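Notebook entry, 2022-12-11
Shared workshop, Ginddale, bench area inside the black frame
Entry by M. Deschamps

**Purpose of the session.** To check the rebuilt pair of hand-held grippers on the post-and-bowl holder before the design is released to the other members of the workshop. The previous entry on this build, from August, ended with the finger pads being reworked and the left-hand unit set aside. That work is now complete and the two units are to be treated as one set from this date.

**Condition of the hardware.** Both units were reassembled from the Risik drawings with one departure. The pads are fastened to the mounting blocks with screws only. The adhesive called for in the drawings was omitted so that a pad can be exchanged at the bench without heating the block. The departure was agreed with Brandão, who holds the master copy of the drawings, and it should be entered there before any further parts are cut.

The springs are the softer of the two types on the shelf. The stiffer type closes more positively but tires the hand within a short session, and the earlier trials suffered for it. Colleagues who prefer the stiffer spring may fit it, provided the change is written on the card kept with the unit.

Cable routing remains unsatisfactory. The cables should leave the grip along the forearm and be secured at the elbow. At present they are secured wherever the operator finds convenient, and the slack differs from one person to the next. A fixed routing is to be proposed in the next entry.

**Table.** The table was left in its usual position within the frame and was wiped before work began. No fixture was used to locate the holder. Operators are asked to put it down by hand, in a different place each time, and to begin with the grippers open and well clear of it. The purpose is to see how the fingers are brought to the object from an ordinary approach, and a fixed position would defeat that.
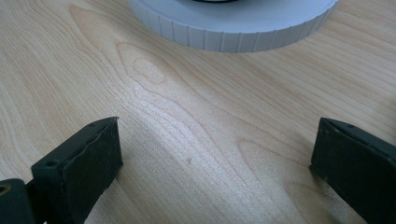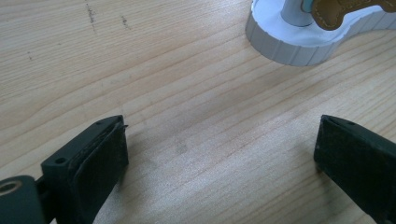

Fingers open over the table, from the gripper cameras; the overhead view follows.
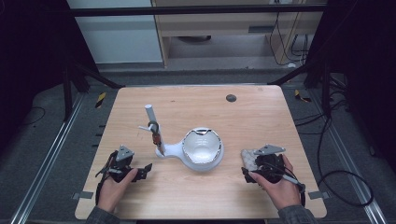
**Procedure.** The pad is carried to the bowl with the right-hand unit and the inside of the bowl is wiped. The left-hand unit steadies the holder at the rod. The order of approach was left open at first. It was then fixed as left before right, after the holder shifted on two attempts when the wiping hand arrived first. I recommend that the fixed order be kept.

**Observations.**

1. Finger opening is sufficient for the rod at any angle. It is also sufficient for the base rim, although gripping the holder by the base gave a poor hold and should be avoided.
2. The ribs on the base rim are of little use to the fingers. The pads bridge them and slide. A softer pad might seat between the ribs, but I see no reason to pursue this while the rod is available.
3. Wear on the pad edges is greater than expected for the hours recorded. The material cuts cleanly on the Perkard sheet cutter but the corners are left square, and it is the corners that suffer. A small radius should be added to the pattern.
4. Pad dust collects on the gripping faces during use and reduces the grip noticeably by the end of a session. Wiping the faces at each pause restored it. This step is to be added to the card.
5. The wiping pad is difficult to pick up again once it has been dropped flat on the table. It is easier to take if one end is pinched up by the other unit first. Whether operators should be permitted to do this, or should be told to start the attempt over, has not been decided.

**Results.** Nine attempts were recorded. Two were rejected for the shifting holder noted under Procedure. The remainder were completed, although the last of them was slow and the operator reported a sore thumb. The finger loop on the right-hand unit appears to be the cause. It was printed from the older file by mistake, and the opening is narrower than on its partner.

The clock offset between the units was checked at the start and at the end by tapping the fingers together. The offset had not changed in any way that would matter for this work. I have not examined the recordings beyond confirming that they open and play to the end.

**Open items.**

- Reprint the right-hand finger loop from the current file and remove the older file from the shared folder.
- Add the corner radius to the pad pattern and cut one full set for trial. Sheet stock is low; the order must be placed before the cutting is scheduled.
- Amend the unit card: wipe the gripping faces at each pause, note the spring type.
- Settle the question of the dropped wiping pad with Brandão.
- Draft the cable routing, with the strap at the elbow.
- Confirm with the other bench users that the frame may stay up until the pad trial is done. The evening group needs floor space on the curtain side and has asked twice.

The units are stored on the upper shelf with the springs relaxed. Anyone borrowing them before the reprint should use the left-hand unit only.

Mireille Deschamps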